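Ketden (software)

Ketden is a software package for planning and controlling robot grasping in open bins. It combines a perception module, a grasp planner and a motion controller in a single program, and is used mainly in research laboratories and technical colleges. The package was first developed at the Poirier Institute in Daltville and is now maintained by the Priranent group, which publishes two releases a year. Version 5 was released on 2023-09-01.

Overview

Ketden addresses the problem known as bin picking, in which a robot must remove items one at a time from a container where they lie in no fixed order. The items may be rigid, soft or transparent, and the software is not given a model of each one in advance. It works from camera images, from which it estimates where a gripper could close on an object without striking the walls of the bin.

The package does not include drivers for every robot. It sends joint targets to a separate interface layer, which must be written or adapted for each arm controller. Interface layers for several industrial arms are distributed with the source code.

Perception

The perception module takes a color image and, where one is available, a depth image of the bin. The view is divided into a grid of 24 by 24 cells, giving 576 cells in total. Each cell receives a score for the likelihood that it contains part of an object that can be grasped. Neighboring cells with high scores are merged into regions, which are passed to the planner.

Clear plastic is a known source of error. The floor of the bin remains visible through it, and depth sensors often return no reading or a reading from the surface behind. Ketden therefore gives greater weight to edges and bright reflections in the color image when depth values are missing. Fabric presents a different difficulty – its outline changes each time it is handled, so regions are computed again after every attempt.

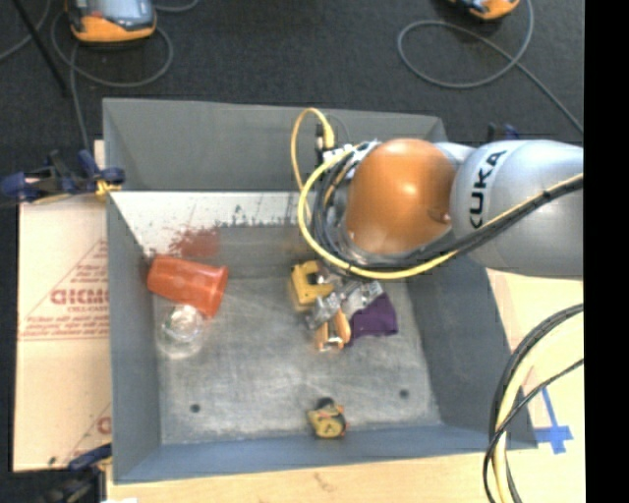 A KUKA arm over a gray bin holding mixed items, among them plastic cups, a tape measure and a piece of purple fabric.

Grasp planning

For each region the planner proposes a set of gripper poses and ranks them. The ranking considers the width of the object, the angle of approach and the clearance from the sides of the bin. Sloping walls are entered as flat planes during setup, and poses that would bring the gripper too close to a plane are removed before ranking. If no pose remains, the planner can request a pushing motion to move an item away from the wall.

Control

The controller converts the chosen pose into a path for the arm. Early versions computed the whole path before the arm moved. Since version 4, the final part of the descent has been updated from new images, which allows small corrections if an item shifts. A limit on joint speed applies throughout and can be lowered by the operator but not raised above the value set in the configuration file.

Tooling

Ketden includes a calibration program, a log viewer and a replay tool. The replay tool runs recorded images through the planner without a robot attached and is commonly used to compare two versions of the software on the same data. Logs are stored as plain text with linked image files. A change to the log format, introduced in March, requires older recordings to be converted before use.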